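Cedar Handheld Gripper Kit – Set-Up Guide
Section 2: Getting the grippers ready
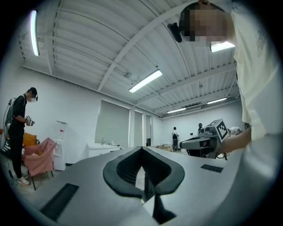 Fig. 2-1. Cedar grippers in use. The square black-and-white marker sits on top of the gripper.

I've set up more of these kits than I can remember, so I'll just tell you how I do it. Give yourself around 40 minutes the first time. You'll be a lot quicker by Monday!

1. Take both grippers out of the Dovier case and lay them on a flat surface, markers up. Check that the serial labels match your packing slip (the pair on my bench is 2793 and 3124).

2. Wipe each marker with a dry cloth. No sprays, please – they can lift the print.

3. Squeeze and release each gripper a few times. The jaws should open all the way without sticking. If they drag, stop and go to Section 6.

4. Put on the back frame and do up the straps before you plug anything in. Leave a bit of slack in the cable so you can bend and reach.

5. Hold down the power button until the light stays green, then open Saragih on your laptop and click Pair. Do one gripper at a time (I always try to rush this and it never pays).

6. Turn on all the room lights and pull the blinds if the sun is coming in. Glare on a marker is the thing I get the most emails about.

Note: If two people are working in the same room, give each kit its own channel under Zendudine > Settings.

Caution: Keep your fingers out of the jaws while the kit is powered. They close harder than you'd think – ask my thumb.

Once both grippers show as Ready, go on to Section 3 for calibration.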